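The Green One

Zlata Zakharchenko had inherited her aunt's stationery shop, Prillow, along with 30 boxes of unsorted pens and a worktable that had clearly seen better years. She loved that table anyway, with its honey-brown grain and all those white flecks of paint (her aunt never did believe in newspaper). And she loved the orange-red walls with the big pale flowers, which every sensible person in Esisari had begged her to paint over.

"You'll go cross-eyed in there," said old Ivanyshyn from next door, who came by most mornings for the company and stayed for the tea.

"Then I'll sort pens cross-eyed," said Zlata, and went back to hunting for the green marker. 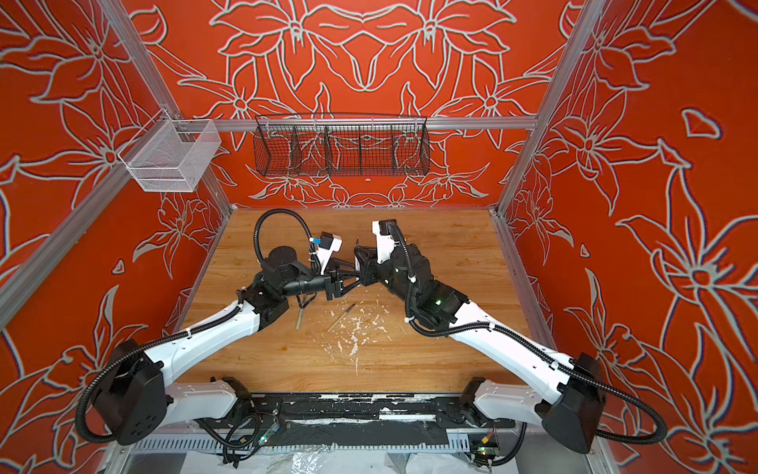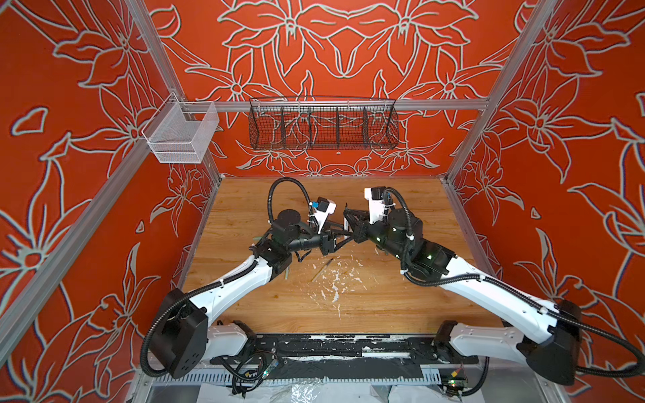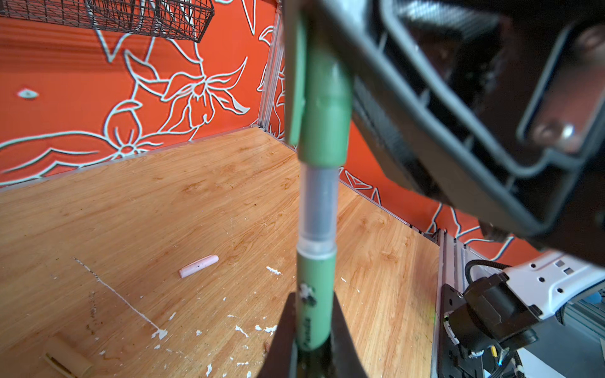 Last picture: the green marker, clip and all.

She knew it by the clip, and by the clear bit in the middle where you could see the inside. Her aunt had written every birthday card since 2000 with one just like it, and the birthday letters always leaned a little, as if they were walking uphill.

"Does it still write?" asked Ivanyshyn, setting down his cup.

Zlata thought of the card she had been putting off since September, and reached for the good paper.

2 comments

Rirelex: Oh, the leaning letters! My grandma's did that too.

penpal2111: More of Ivanyshyn and his tea, please!

We use cookies to remember your settings. OK

Contact | Copyright 2018 | Back to top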